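Pradine Large Building Blocks, Mixed Set

Home > Play and Learning > Construction > Large Blocks

Sold by Alemayehu Educational Supply, Neltham
Reviewed and written up by Tianyou Han
Page last checked: Friday, December 30, 2022

Availability: in stock
Delivery: standard, to the UK mainland
Returns: unopened sets within the usual period, opened sets if a block is faulty

Our view in short

A decent set of big studded blocks in strong plain colours, with a few sloping pieces thrown in. It does what big blocks have always done. The maker's leaflet claims a good deal more than that, and we have left most of those claims off this page.

What you get

Mixed blocks in red, blue, green, yellow and orange, all with studs on top. Pale yellow ramp pieces. A drawstring bag. A folded leaflet with building ideas, which you can put straight in the recycling.

The mix of colours varies from set to set. Pradine packs by weight and does not promise an even split, so please don't order this expecting the same number of each. If you need matching sets for several tables, ring us and we will open the boxes and sort them before they go out. We don't charge for it but it does add a day or two.

About the claims on the box

The box says the blocks "build confident thinkers". We have sold blocks for a long time and have yet to meet one that could do this. Children who like building will build with these, and children who would sooner run about will run about. If a nursery is choosing between this set and a cheaper one on the strength of that sentence, buy the cheaper one, or at least look at how the pieces grip first.

The box also says "fits all leading brands". We asked Pradine which brands and got a reply that named none. We tried the blocks against the older Plevness range, which many of our customers still have in the cupboard. They go together, though the join is looser than block to block within either range, and a tall tower made of both leans. Anything else, we can't say. Bring one of your own blocks into the shop and try it at the counter.

"Wipe-clean" is fair. Warm soapy water and a cloth will do most of it, and an old toothbrush gets between the studs. We would not put them in a dishwasher. Pradine says you can, on the top rack, but the leaflet inside the same box says hand wash only, and until the two agree we are going with the leaflet.

How they handle

The blocks are big enough for small hands to pick up from above and light enough to hold in one. They press together without much effort and come apart with a bit of a twist. The first few goes with a new set are stiff. This eases with use, and we would rather have it that way round than a set that starts loose and gets looser.

The corners are rounded off, but only slightly. Stepping on one in socks still hurts.

The ramps are the part of the set we are least sure about. The idea is that you stand one against a block and roll a car down it. On carpet this works well enough. On anything smooth the ramp tends to creep backwards as soon as a car goes over the top, and someone ends up holding it. A strip of non-slip mat underneath sorts that out, and you can buy it by the roll for very little — we stock it, and so does every hardware shop.

Using them on a table

Most of the photos in the Pradine catalogue show children on a rug. We think these do better on a table, at least for groups. You can spread the blocks out in small piles so that everyone can reach a few, the ramps can go at one end out of the way, and there is far less crawling about at tidying time. A light wooden top is good for this as the colours stand out against it.
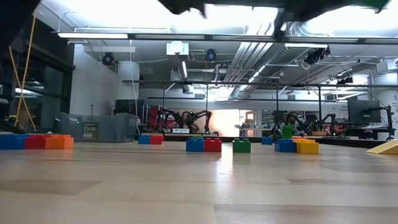
Two things to watch with a table. The first is noise. Hard blocks on a bare top make a clatter, and in a room with a hard floor and no curtains it carries. A thin cloth helps, though the blocks don't stand as straight on one. The second is the edge. Towers get built near it, always, and a falling block of this size goes further across the floor than you would think.

Polished tops mark. We have not had a complaint of deep scratches from these blocks, but a shiny surface dragged over every day will go dull in time whatever you put on it, and the box has nothing to say on the matter.

Storage

The bag is poor. The cord frays, and the opening is too narrow to tip the blocks out in one go. Use a shallow crate with a lid if you have one. In a deep box the ramps work their way to the bottom and get forgotten.

Spares

Single blocks can be ordered by colour. Ramps come in packs of 2 only. There is a minimum of 10 pieces on any spares order, which is Pradine's rule, and we have argued with them about it. Schools near Neltham are welcome to club together on one order and collect from us.

Orange has been short for a while. We were told to expect more in March. We were also told that last year, so take it as you like.

Is it worth the money?

If you have no large blocks at all, yes, probably. The colours are clear, the grip is good once worn in, and the pieces we keep out on the shop counter have held up. If you already own a set of Plevness in fair condition, we would spend the money on spares for that and leave this one alone.

Bulk orders

For orders of over 70 pieces please use the trade form or telephone the shop. Prices on this page are for single sets and don't include sorting by colour.

Related items

Plevness Large Blocks, second quality
Non-slip matting, by the roll
Shallow storage crate with lid
Pradine spare ramps, pale yellow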